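Robot Software II – Lecture 7 handout
Segmenting small objects and planning a top grasp
Chaimae Bouazza, 9 October 2024

7.1 Where we are

Last time the planner was handed a perfect object pose. From here on the pose comes from the perception node, arrives late and carries an error. Read section 3 of the Hidutlow manual before the lab; the message types are not repeated here.

7.2 Plane removal and its limits

The usual pipeline fits the table plane with RANSAC, drops the inliers and clusters the rest. On flat, plain surfaces this works with the default threshold. Wrinkled cloth breaks it: a fold can stand above the threshold and survive as a cluster of its own. Printed cloth causes a second problem, this time in the color channel, where dense dark strokes produce edges at the same scale as the object outline. Do not seed the segmenter from edges alone. Use height first, then color to trim the boundary.

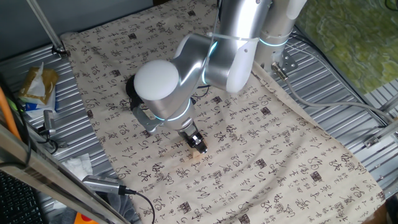
Figure 7.1. Gripper over a small wooden block on calligraphy-print cloth.

7.3 Grasp candidates

For a block with a flat top, sample candidates about the vertical axis only. The planner draws 190 candidates per cluster and rejects any whose finger volume intersects the fitted plane. The remaining ones are scored on

– distance from cluster centroid to grasp center
– angle between closing direction and nearest side normal
– joint margin at the pre-grasp pose

The third term matters more than students expect. A candidate with a good score on the first two can still put the wrist close to a limit, and the Cartesian descent then fails halfway down.

7.4 Descent

Pre-grasp is 40 mm above the grasp pose. Plan to it in joint space, then switch to straight-line motion. Re-query the pose once at pre-grasp; if it has moved more than 2 mm, replan.

Exercise. Run the segmenter on log 2521 with the height term disabled and report the false clusters. Send results to Younes Ouali.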